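Workshop notebook, January, started just after lunch

Back on the print and dye bench after the break, and very glad of it. The heating is finally behaving, the kettle is descaled, and I have a clean page, so let me get down what we know about the wash-off problem while it is still fresh in my head.

For anyone picking this up cold: the trouble is color creeping out of strong reds and into whatever pale trim sits beside them. It shows up most after a long soak, and it is far worse when the wet piece gets left folded in the tub (guilty, more than once last fall). I had been blaming the water, but the Prundel and the Tadeck detergents went through the same tap water and came out looking quite different from each other, so the water can't be the whole story.

This morning I made up the Tadeck bath again, 2 grams to the liter, and cut fresh swatches from the Hegde roll. I do love that cloth, it presses beautifully and never frays on me. The swatches went in cool and I stirred by hand, slowly, for the whole length of the radio program, which was a good one about lighthouses. Rinse ran pink at first, then paler, then I got distracted by a delivery and can't swear to when it ran clear. Must write times down as I go!

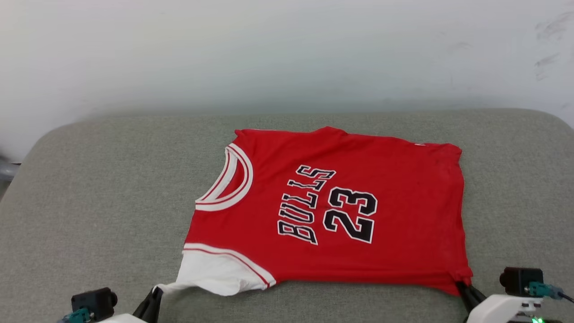
Red jersey with white collar trim, laid flat.

The Orkow spinner is making its noise again above 500 rpm. It settles if you load it evenly, and I found that two small bundles on opposite sides do better than one big one. I would still like somebody to look at the bearing before we try anything heavy in there. The counter on the lid says 186 cycles since it was last reset, and I have no idea who reset it or why.

Next up is a cold soak overnight with a strip of plain white cotton stitched to each swatch, to catch any stray dye. Please leave the blue tub where it is, even if it's in the way of the sink (sorry). I'll also try a shorter bath with more rinses, which my grandmother would have told me to do in the first place.

Need to order: cotton tape, gloves in the small size, more pH strips. Swatches are on the rack by the window, labels facing out.

We use cookies to remember your settings and improve your visit. Accept all / Manage preferences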